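Visite du centre d'essais de Flonville : ce que j'ai appris sur les règles de travail avec les robots
Compte rendu de Vratislav Vávra, 4/20/21
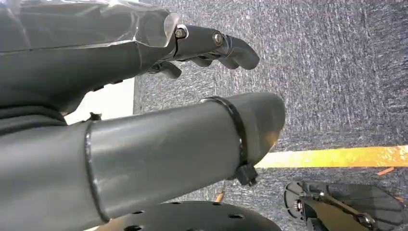 Les règles de sécurité autour des robots mobiles sont le sujet qui m'a amené à Flonville, où la société Jullomora tient son centre d'essais. Je travaille depuis longtemps dans la maintenance, et je lis beaucoup de normes, mais je voulais voir comment des personnes les appliquent sur un vrai sol, avec de vraies machines. Notre petit groupe a été reçu le matin par la responsable des essais, une dame très patiente, qui parle lentement quand elle voit que le visiteur n'est pas français. Elle a commencé par le marquage au sol. Une bande jaune vive est posée sur la moquette grise mouchetée, et elle nous a demandé de la considérer comme un mur. Ensuite elle a parlé de ce qui est fixé sur les machines elles-mêmes : la main robotisée gris foncé porte un film plastique transparent sur le dos, tandis que les doigts restent découverts, et un collier de serrage noir entoure le tube gris près de son bout arrondi. Pour elle, le film et le collier appartiennent à la sécurité autant que la bande, et toute la visite a tourné autour de cette idée.

Le marquage

Je croyais connaître ce chapitre, et j'ai quand même rempli deux pages de mon cahier. Chez Jullomora, une ligne jaune signifie que la personne s'arrête et demande l'autorisation à voix haute. L'opérateur répond également à voix haute, et un signe de la tête ne suffit pas. Une ligne rouge, que nous avons trouvée dans l'autre salle, signifie qu'on ne passe pas du tout quand l'armoire électrique est sous tension. Il n'y a pas de troisième couleur. La responsable a raconté qu'en janvier un prestataire avait proposé un système à cinq couleurs, très joli sur le plan, et que personne dans l'équipe n'avait pu le réciter après une semaine.

Le marquage sur moquette pose une difficulté que je n'avais pas en tête. Sur un sol en résine on peut peindre, mais sur une moquette il faut un adhésif, et l'adhésif se décolle aux endroits où passent les roues. Leur procédure demande donc un contrôle visuel de chaque ligne avant la première mise en marche de la journée. Les morceaux abîmés sont remplacés entièrement, on ne met jamais une pièce par-dessus. J'ai demandé si un bord relevé est vraiment un danger. On m'a répondu que oui, pour le pied de l'opérateur d'abord, et aussi pour les petites roues qui peuvent l'arracher et l'emporter dans leur axe.

Les mains, les films et les colliers

La partie la plus intéressante pour moi était la liste de contrôle de l'effecteur, c'est-à-dire de l'outil au bout du bras. Elle comporte 25 points, sur une feuille recto verso, et l'opérateur la signe avec l'heure. Je recopie ici ceux que j'ai pu noter, dans l'ordre de la feuille :

Point 3 : les vis visibles des articulations sont présentes et ne dépassent pas de leur logement.
Point 4 : chaque doigt se plie et se déplie à la main, machine hors tension, sans point dur.
Point 7 : si un film de protection est utilisé, il s'arrête avant les articulations des doigts.
Point 8 : le film n'a pas de bord libre qui puisse être pris dans une charnière.
Point 11 : les colliers de serrage sont tendus, et leur bout est coupé court.
Point 12 : la tête du collier n'est pas du côté où l'opérateur met la main.
Point 16 : aucun câble ne pend sous le bras dans sa position la plus basse.

Le point 7 a provoqué une discussion dans notre groupe. Un collègue, qui vient de l'industrie alimentaire, a expliqué que chez lui on couvre toute la pince, avec une housse cousue. La responsable n'était pas contre, mais elle a précisé que la housse cousue est alors une pièce du robot, avec une référence et une date de remplacement. Un film posé à la main n'a rien de cela. C'est pourquoi ils limitent sa place. J'ai trouvé la réponse juste, et je vais la proposer dans mon entreprise, où l'on met du film un peu partout et où on l'oublie.

Au sujet des colliers, j'ai posé une question peut-être trop longue. Dans mon métier, un collier en plastique est une fixation provisoire, et le provisoire dure parfois dix ans. Leur règle est simple : un collier peut tenir un câble ou une gaine, il ne peut pas tenir une pièce qui tomberait si le collier cassait. Quand un technicien pose un collier pendant un essai, il l'écrit dans le journal de la machine. À la fin de la campagne, on relit le journal et l'on décide pour chacun - soit on le garde et il entre dans le dossier, soit on le remplace par une vraie bride.

La vitesse et la distance

Après une pause nous avons parlé de la vitesse. Jullomora a découpé ses essais en deux régimes, qu'ils appellent « lent » et « libre ». En régime lent, l'opérateur peut rester du même côté de la ligne que la machine, avec le bouton d'arrêt dans la main et non dans la poche. En régime libre, tout le monde est derrière la ligne, y compris le chef d'essai. Le passage d'un régime à l'autre demande deux personnes, une qui tourne la clé et une qui regarde le sol.

Cette deuxième personne m'a beaucoup plu. Son travail consiste uniquement à regarder s'il reste quelque chose par terre : un outil, un morceau de ruban, une vis, un visiteur distrait. Elle ne touche pas la console et elle ne parle pas de l'essai. La fonction a même un nom dans leurs documents, « le veilleur », et elle change toutes les heures parce que l'attention baisse vite.

Sur 89 arrêts non prévus enregistrés l'année passée, 56 venaient d'un objet ou d'un câble laissé dans la zone. La responsable a montré ce chiffre sans gêne. Elle a ajouté qu'une équipe qui n'a aucun arrêt à déclarer est souvent une équipe qui ne les écrit pas. J'ai vu dans ma carrière des tableaux très propres, avec des zéros partout, et je pense comme elle.

Comparaison avec Lestcombe

J'avais visité auparavant le site de Lestcombe, qui travaille sur des machines plus grandes, derrière des grillages fixes. Les deux lieux ne se ressemblent pas. À Lestcombe, la porte du grillage coupe l'énergie quand elle s'ouvre, et la discipline des personnes compte donc un peu moins. À Flonville, sur ce sol, la ligne est seulement une ligne. Elle ne coupe rien. Toute la protection repose sur l'analyse de risque, sur la vitesse limitée et sur des habitudes apprises.

Est-ce suffisant ? Je n'ai pas de réponse complète. Pour des machines légères et des essais courts, avec des opérateurs formés, je crois que cela peut être acceptable, à condition que l'analyse de risque soit refaite quand on change l'outil. J'ai demandé à voir un exemple d'analyse refaite, et on me l'a montré sans difficulté : le document avait changé de version après le remplacement d'une pince. En revanche je n'ai pas trouvé de procédure claire pour les visiteurs. Nous avons reçu des chaussures de protection et une consigne orale de dix minutes, mais rien à lire avant d'arriver. Je l'ai dit à la fin, et la responsable l'a noté.

La formation

Un nouvel opérateur suit d'abord le module « Lindsay », qui porte le nom de leur ancien logiciel de planification et qui est resté par habitude. Le module se fait sans robot, avec des fiches et une maquette en carton de la zone. Il faut obtenir 70 points pour avoir le droit de toucher la console. La note n'est pas arrondie, m'a-t-on dit, et un ingénieur très diplômé a dû repasser l'épreuve trois fois.

Ensuite vient une période avec un tuteur. Pendant cette période, le nouveau remplit la liste de contrôle le premier, puis le tuteur la remplit de son côté sur une feuille séparée, et on compare. Les différences sont discutées le jour même. J'aime cette méthode, car elle coûte seulement du papier et elle montre tout de suite ce que chacun ne regarde pas. Les débutants oublient surtout le dessous du bras, et les anciens, les vis.

Informations pratiques

Le centre reçoit des groupes professionnels sur demande écrite, par le formulaire du site de Jullomora. Il faut prévoir une matinée entière, et demander à l'avance si l'on souhaite une copie de la liste de contrôle, car elle n'est pas distribuée sur place. Les photographies sont permises dans la salle à moquette et interdites dans la salle des armoires. Le parking est petit - nous avons laissé la voiture près de la gare et marché un quart d'heure. La cantine voisine ferme tôt, et nous avons mangé des sandwichs dans le train du retour, en comparant nos notes sur le point 12, que chacun avait compris autrement.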